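Sonntag, 29. Oktober 2023

Was für ein Abend! Ich bin noch so wach, dass an Schlaf nicht zu denken ist, also schreibe ich lieber gleich alles auf.
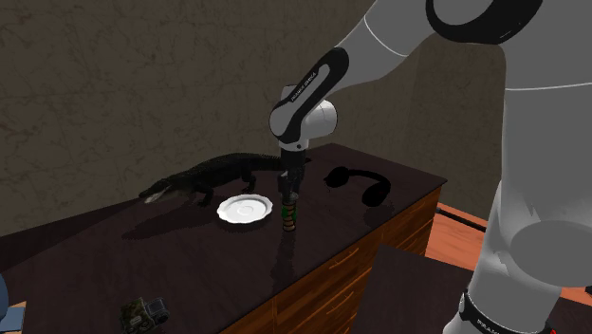 Carmela Lombardi hat den Morelli-Preis für ihr Lebenswerk bekommen, und ich saß in Reihe neun, schräg hinter ihr! Seit ich mit siebzehn »Torano« gesehen habe (im Nachtprogramm, mit halb verrutschten Untertiteln), wollte ich diese Frau einmal im selben Raum erleben. Sie ist viel kleiner, als ich dachte, und hat eine Stimme, für die man kein Mikrofon bräuchte.

Die Laudatio hielt Lino Pellegrini, der mit ihr drei Filme gedreht hat. Er hatte einen Zettel dabei, hat ihn nach zwei Sätzen eingesteckt und dann frei erzählt, wie sie bei »Leston« die große Treppenszene einen ganzen Tag lang wiederholt haben, bis das Licht weg war, und wie dann doch die allererste Aufnahme in den Film kam. Der Saal hat getobt. Carmela hat nur den Kopf geschüttelt und ihm mit dem Finger gedroht.

Ihre Dankesrede war kurz. Sie hat den Maskenbildnerinnen gedankt, ihrer Schwester und dem alten Kino in Brimville, in dem sie als Mädchen Karten abgerissen hat. 989 Plätze hatte das damals, sagte sie, und im Februar sei es darin so kalt gewesen, dass die Leute ihre Decken von zu Hause mitbrachten. Da musste ich schlucken, ich gebe es zu.

Danach lief »Torano« in der restaurierten Fassung. Auf der großen Leinwand! Die Farben in der Hafenszene, dieses Grün, das habe ich auf meinem Fernseher nie gesehen. Und der Ton erst: Man hört jetzt, dass sie in der letzten Einstellung ganz leise summt. Ich habe den Film bestimmt zehnmal gesehen und das immer verpasst.

Im Foyer war es hinterher furchtbar voll, an der Garderobe stand ich ewig (Nummer 3514, mein Schirm hatte dagegen die 3474, fragt mich nicht nach dem System). Aber gerade deshalb kam sie an mir vorbei! Ich habe »Grazie« gesagt, mehr fiel mir nicht ein, und sie hat meinen Arm gedrückt und »Prego, cara« geantwortet.

Morgen rufe ich Mama an, die wird Augen machen. Und »Leston« muss ich diese Woche unbedingt wieder anschauen, wegen der Treppe.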